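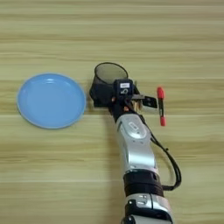
Can a Machine Do Your Chores Yet? Tips Before You Spend the Money

Every December my inbox fills up with the same letter. Somebody's brother-in-law has seen a video of a robot arm laying a table, and would I please tell them whether to wait for one or go ahead and replace the dishwasher. Replace the dishwasher. If you want the longer answer, keep reading, and you'll get some tips along the way that work whether the help in your kitchen has fingers or a plug.

I've been writing about kitchens and home shops for a good while, and I've watched plenty of labor-saving ideas come through the door. Some of them stuck. The dishwasher did, the cordless drill did, and the little disc vacuum more or less did, provided you pick up your socks first. What those have in common is that somebody took one narrow job and built a box around it. An arm that is supposed to do any job you point at is a different animal, and I have yet to meet one I'd leave alone with my mother's cups.

Putting a cup on a plate

Ask anybody who works with these arms what they practice on and you'll hear about cups and plates. It sounds silly until you break the job down. The cup has to be found, gripped hard enough to lift and gently enough not to crush, carried level, lowered onto a plate that has its own raised rim, and let go of without dragging it sideways. A four-year-old manages it with one eye on the television.

I wrote to Gerasimos Xenos, who sets up arms for a packing outfit called Tradard and has the patience to answer people like me. I asked him how often a good arm gets a cup onto a saucer in a room it has never worked in. He said the question was wrong, and that I should ask what happens the time it doesn't.
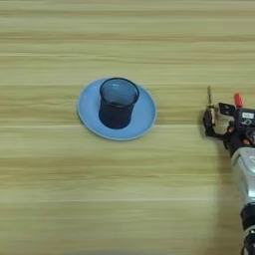 A cup standing neatly on its saucer tells you how one try ended up. It doesn't tell you how many tries came before, who set the table, or whether the next cup will be a slightly different shape. When you watch a demonstration, at a store or on your phone, look for these:

Is the video sped up? Watch for a person or a pet in the background, or a clock. Plenty of clips run at several times real speed and the label is in tiny print.

Is the thing being moved empty? Carrying an empty tumbler is one job. Carrying one filled to where a person would fill it is another.

Does anybody change anything? Ask them to move the plate a hand's width to the left, or turn the cup upside down. If the answer is "not today," you have learned plenty.

Who is driving? Some arms are steered by a person with a controller off to the side. Fine work, but you would still need the person.

How does it let go? Most demonstrations cut away right after the cup touches down. I want to see the fingers open and back off, because that's where my own elbow usually catches something.

What it costs to save two minutes

I did the arithmetic on my own household, for what it's worth. Clearing and wiping the table after supper took me 213 seconds on an ordinary weeknight, with a stopwatch and a bad attitude. A secondhand benchtop arm I was shown last winter had a price tag of $2,000, and the gripper was another $587. No camera, no computer, nobody to set it up. You can buy a very nice dishwasher for that and have money left over for pizza.

Žofie Bartoš, who teaches the evening repair class in Hundton and is a good deal more hopeful than I am, tells me I'm being unfair. Her point is that the first dishwashers were a joke too, and that the price of the parts keeps coming down. Maybe so. She also admits she washes her own coffee cup by hand and hangs it on a nail.

Where I'll give the machines some credit

Shops are a different story from kitchens. A shop can be arranged around the machine. The parts arrive the same way up, the light doesn't change when the sun goes behind the neighbor's garage, and no toddler has put a waffle in the toolbox. Gerasimos says the arms at Tradard pick one kind of carton all day long and do it well. Give them a second kind of carton and he gets a phone call.

That matches what I saw on a visit to Osach, a small place that makes drawer hardware. They had one arm loading a press. It was slow and steady and I liked it. Then I asked who sweeps up around it, and a fellow raised his broom.

So if you're thinking about a machine for a home shop, start with the dullest repeated job you have, the one where every piece is the same. Drilling the same hole in the same place, say. For that you can build a wooden jig in an afternoon, and I'd bet on the jig.

Getting the table ready anyway

The funny part is that everything you would do to make life easy for a robot makes life easy for you too. I've been borrowing the rules and leaving the robots out of it.

1. Give the thing a landing place. Cups go on a saucer or a tray, always the same one. You stop hunting for them and you stop getting rings on the wood.

2. Use colors that show up. Dark cup, pale plate, pale table. Clear glasses on a glass-topped table are a headache for a camera and not much better for me before coffee.

3. Leave room for a hand. If you have to move two things to pick up a third, one of them lives somewhere else.

4. Clear cords and straps off the work surface. Anything that loops will catch on something sooner or later. A strip of hook-and-loop tape under the edge of the bench holds a cord out of the way, and a roll lasts years.

5. Don't mix supper and tools. I know, the kitchen table is the only flat place in the house. Use a shallow tray for the small stuff and lift the whole tray off when it's time to eat.

6. Lay small tools side by side, all pointing the same way, with a finger's width between them. Screwdriver, marker, whatever else you had out. You can see at a glance when one has wandered off, and you can grab the right one without looking.

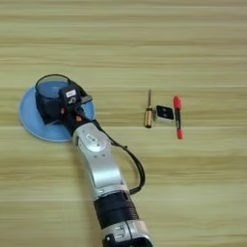
7. Wipe from the far side toward you, along the grain. Do it once with a damp cloth and once with a dry one. I have seen a robot wipe a table exactly one time, at the Murín home show, and it missed the corners. All four.

8. Keep the heavy plates low. A machine doesn't mind reaching up, but your shoulder will, and you're still the one doing it.

Should you wait?

No. If your dishwasher is dead, buy a dishwasher. If your bench is a mess, get a tray and a strip of tape. I keep a drawer of clippings that promise a housekeeping robot in five years, and I counted them for this page. There are 41, and the oldest has gone yellow.

I'll go on looking at the arms when people invite me, and if one of them clears my table after spaghetti, with nobody steering, I'll print an apology on this page — a full one. Spaghetti is the test. Cups are a fair place to start, but they don't have sauce on them.

Next time: getting candle wax out of a tablecloth, and whether the iron-and-paper-bag trick is worth the smell.

Page last updated Tuesday, January 22, 2019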